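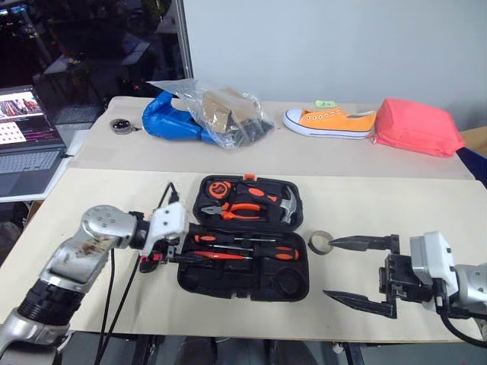
Tool case task, notebook, June, 9:40 start

Kit is the black case with the orange latch. In the lid: tape measure, pliers, hammer. In the base: the three screwdrivers, handles to the right. Kelly has reset duty this morning and I'm on the leader arms, then we swap after lunch.

Very happy to be on this one at last! The pick-and-place set was useful but it got dull, and a case has so much going on in it — a hinge, a latch, tools that sit in molded slots and only come out cleanly if you pull them the right way. The total in the Brito folder stands at 3748 episodes before today, all tasks together, and hardly any of those need two hands doing different jobs at once. This one does, nearly all the way through.

The task as we wrote it up:

Open: one arm steadies the base, the other works the latch and lifts the lid all the way back.
Take out: one tool, named in the prompt, set down on the table beside the case.
Put back: same tool, same slot, handle the same way round.
Close: lid down, latch pressed home.

We record each stage as its own episode and also do full runs end to end. The full runs are hard on the shoulders, so I'm keeping them to short batches. Prompt text stays plain ("take out the pliers"), and Kelly keeps a list of other ways to say it so the wording doesn't go stale. Her best so far is "get me the thing for pulling nails," meaning the hammer. I want more like that.

Notes on the tools. The tape measure is the awkward one, being round, and if you grab it off center it wants to turn in the fingers. Come straight down, close slowly, lift. The pliers are friendlier, grab low on the handles. For the screwdrivers I've started going for the handle every time and leaving the shaft alone. The hammer is great fun. The weight is all at the head, so grip it near there or it swings, and a swing that you then catch and correct makes a lovely example. I'm marking those "recovery" and keeping them in.

About clutter: leave the things on the back table where they are within a batch (sneaker, pouch, the blue crumpled thing, the bag with the cardboard) and shuffle them between batches. Same for the roll of masking tape next to the case. If a finger bumps the tape, carry on and finish the episode. Don't stop to tidy, and don't throw it out either. Els asked for exactly this sort of mess after the last Prornero training run got confused by anything new in the background.

Then the latch, which has most of my attention. The way in is from underneath. Bring the two fingers together, nearly closed, and set both tips on the bottom edge where it sticks out below the case. Then push up and toward yourself in one smooth move. Going at it with the fingers open makes you hunt left and right for an edge, and the hunting ends up in the data. I did a few like that early on and have flagged them for Els to look at.

The wrist view is the one to drive by here. From the head camera the latch is a little orange mark and you can't judge the contact at all, but from the wrist it's big and clear and you can line up the gap between the fingers with it before you touch anything.

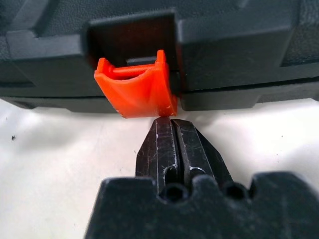 Do we keep an episode if the first push at the latch misses?
Keep it, as long as the second or third try gets it open and the case stays on the table. Tag it "retry" and give the number of tries in the note. If it goes past three, end the episode and reset.

Batch plan, agreed with Kelly: 430 latch-only, 614 take-out and put-back spread evenly over the tools, and full runs on top of that as time allows. Every batch gets the case turned a little or shifted from where the one before it sat. Six start positions, taken from the Drirnent sheet, and please write the position number in the log before you hit record.

For whoever sits down next:
Check the cables at both wrists before the first episode.
Hands out of view before the start beep.
Tool back in its own slot between episodes, even when any slot would do.
Upload to the Gerker drive at the break, and again at the end.

Still want to ask Els whether closing should count the latch click as the end point, or the moment the arm lets go. I'd vote for letting go — it leaves a bit of the backing-away motion in. Kelly thinks the same. Going back in at 11:15 with the pliers.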